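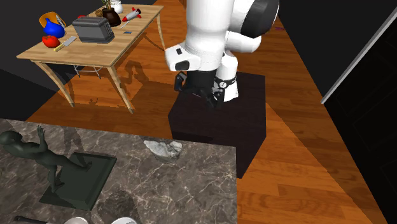 Gripper over the pedestal, table behind. Sim, November.

Late start, coffee cold before I got the sim open. Plan for today was to finally settle the gripper question and I sort of did. Writing this down fast before I forget which run was which.

So – Gretach fingers vs Numach fingers, same arm, same room, same controller. Left the clutter in this time. Last month I tested everything in a bare room with one cube and got lovely numbers that meant nothing at all. Now there's the toaster, the plant, the rocket, the cleaver, the red pepper, all crowded up on that table, and the arm has to get in between them without knocking the lot over.

Gretach first. 6 runs on the pepper. Good grip, slow close. Too wide across the knuckles, so it wants a lot of room on both sides and the blue vase is right there. Clipped the vase in 2 of them. Not hard, but it rolled, and once it rolls the planner gets confused and goes back to home and sits there. Have to fix that recovery thing. Have been saying so since summer.

Numach next. Narrower. Went in beside the vase no trouble. But the fingertips are slick, or the friction value I typed in is wrong, I honestly can't remember where I got that number from. Pepper slid out in 2 of the runs, both times on the way up. Raised friction a little, slid less. Raised it more and the pepper stuck to the finger after opening, like it was glued. Put it back. Need a real number from the real pads, not me guessing at my desk in socks.

Then the pedestal. Been using it as the drop spot and the zero check. Bring the fingers down till they're just over the top, stop, read the height, compare with what the controller thinks. Kostiuk controller is fine at this, stops clean. The Stostus one creeps. It stops, then keeps sinking a hair, then corrects, then sinks agian. You can see the shadow on top twitch if you zoom in. Tried lower gain – slower creep, still creep. Tried a longer settle time and it just crept for longer. Not sure it's the controller's fault, might be how I set the wrist load. The collar weighs something and I'm not certain I ever put it in the file.

Checked. I didn't put it in the file.

Put it in, reran, creep mostly gone. So most of what I wrote about Stostus two weeks ago is unfair and I should go back and cross it out. Tomorrow. It still comes in slower than Kostiuk on the approach, that part holds.

Lunch at my desk, crackers and the end of the soup.

Afternoon was cameras. High view is good for the table and bad for the fingers, because the arm blocks its own work as soon as it reaches down. Wrist view is the other way round, great close up, useless for finding anything. Tried running both and the frame rate dropped so far I thought it had crashed. Also the light. Bright wedge across the floor on the right, dark bands through the middle, and the depth guess gets weird where one meets the other. The pedestal is nearly black too so its edges go missing in the shaded part. Might recolor it. Don't want to, since the old runs all used the dark one and then I can't compare. Maybe keep both.

Thin things are still the worst. Card on the table edge, neither gripper got it. Numach pushed it, Gretach pressed down on it and stopped with a force error. The pen thing Numach picked up once, then never again. No idea what was different. Same seed, I thought, but I'd changed the start pose by then so who knows.

Log says 1,559 frames saved from the afternoon. Most of them will go in the bin. Need to name the folders better, there are now test_new, test_new_b and test_realnew and I had to open all of them to find the run I wanted.

Where I'm at: Numach for the cluttered table, Kostiuk to drive it. Gretach for anything heavy with space around it, haven't tried the toaster with it yet, want to. Stostus gets another go with the right wrist load form the start.

For the morning – pad friction, recovery after a bump, cross out the unfair bit. Toaster if there's time. It's 7:40 and I've got nothing in for dinner, going out before the store shuts.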